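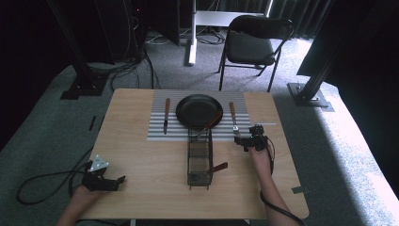
Section 3: Filling in your bursary application

I've put this section together for anyone applying to the Alipour bursary through Nema, our student funding portal. I've walked a fair few students through it by now, and most of the trouble comes from the costs page, so that's where I spend the most time. Before you log in, have a think about what you'll really be paying for. Students remember tuition and rent and then forget the kitchen altogether — a black frying pan, a spatula, a decent knife, all the bits you'd find laid out on a striped mat on somebody's table. Those go under Setting Up Home, and yes, you can claim for them.

You'll need your offer letter, your student number and your bank details to hand.

1. Log in to Nema and choose New Application. If you had the bursary last year, choose Renew instead and skip to step 4.

2. Type your student number exactly as it's printed on the offer letter, with no spaces. Nema will accept a wrong number quite happily and you won't hear a thing until February.

3. Pick your course from the list. Grernesum College courses are listed under G, but the evening ones are in a separate list called Part Time (I did ask if they could be merged!).

4. Open the Costs page. Put in tuition first, then travel, then Setting Up Home. Use whole pounds. If your tuition is 1913 pounds and some pence, type 1913.

5. Check the total at the bottom. It only updates when you press Refresh, so press it.

6. Upload your offer letter. A phone photo is fine as long as all four corners are showing.

7. Press Save, then Submit. They're two different buttons and Save on its own doesn't send anything.

Note: The most you can put under Setting Up Home is 456 pounds. Anything over that gets knocked off by the system and you won't see a message. Bedding, pans, plates and a desk lamp are all fine. Televisions aren't.

Caution: Don't use your browser's back button on the Costs page. It clears every box. Use the Previous link at the top left.

Note for part-time students: your form is 2126, and it comes up by itself once you've picked an evening course. If you see any other number, go back to step 3.

Once you've submitted, you'll get an email from Fliker, the message service Nema uses. Check your junk folder — mine always ends up there. Keep the email, as the reference in it is the one we'll ask for if you ring.

If you get stuck, Babak Safavi looks after log-ins and passwords, and Pouran Tabrizi deals with anything to do with costs or appeals. Pouran's phone is busiest before ten in the morning, so try after lunch.

Section 4 covers what to do if your circumstances change part way through the year.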